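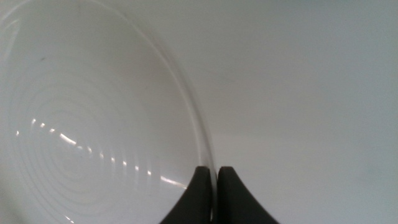 Glass bowl, fingers on either side of the rim.

Nulomano tabletop kit for dishes - anyone else running one?

benchrat_ohio
I've had the Nulomano kit since September and figured I'd write up where I am with it. It ships with the arm, the two-finger gripper, a wrist camera and the Dandeo control software on a stick. Setup took an evening. The mounting plate holes did not line up with my table so I drilled new ones.

I bought it to work on picking up dishes. Clear glass is the hard one for me. Against a white table the only thing the wrist camera gets is the rim line and some glints off the rings in the base. Out of 100 tries on the bowl I logged 70 good lifts. Most of the misses were on the approach, with a fingertip coming down on the rim.

mudflap
70 on clear glass with the stock camera is better than I got. Did you change the exposure or leave it on auto?

benchrat_ohio
Locked it. Auto kept drifting when the arm moved over the table.

K_Sorrel
I'll be the one to say it. A white table is a bad choice for this and the kit guide should say so. Put down a dark mat and your number goes up the same afternoon. I did that with the Toivonen gripper and never looked at the exposure again.

benchrat_ohio
A mat would help, sure. But the counter where I want to use this in the end is white, so I'd be tuning for a surface I don't have. Plates on the same table are a lot easier by the way, even with low rims. Gray-blue, mint green and white is the set I use. 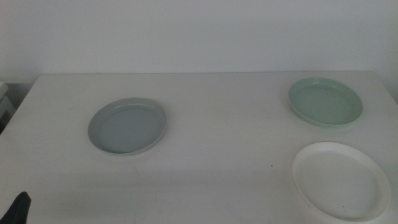

Re: Plates and the stock fingers

mudflap
Does the white one give you trouble? I would expect it to fade into the table.

benchrat_ohio
Some. From the fixed camera it's mostly the shading on the rim and a thin shadow under it. The green one is the easiest to pick out. Wipe the table before you run anything. Dandeo flagged a crumb as an object on me and planned a grasp on it.

K_Sorrel
That is a software problem and you should report it. There's a minimum size setting but it resets every time you restart.

benchrat_ohio
Reported it. Got a ticket number and nothing after that.

tallgrass6
Question about the fingers. I'm looking at the Grallmont pads as a replacement. The stock ones feel hard to me and I don't like them on glass. Do the Grallmonts fit without an adapter?

mudflap
You need the adapter, and it adds enough length that you have to redo the tool offset. Grip is better on smooth rims. They wear, though. I'm on my third pair in roughly 6 months.

K_Sorrel
Third pair in that time is too much for a pad at that price. Lower your closing force. The default in Dandeo is way high for dishes and that's probably what is chewing them up.

mudflap
Force is already down. I run it all day, that's the difference.

tallgrass6
OK so worth buying the kit or not? I'd mostly be doing plates and cups, no glass at first.

benchrat_ohio
For plates I'd say yes. For glass, plan on spending time on the camera side. Support is slow and the manual skips the hand-eye calibration almost completely - there's one page on it and the menu names don't match the current version.

K_Sorrel
I'd still wait for the next software release. The hardware is fine.

Contact the moderators | Forum rules | Back to top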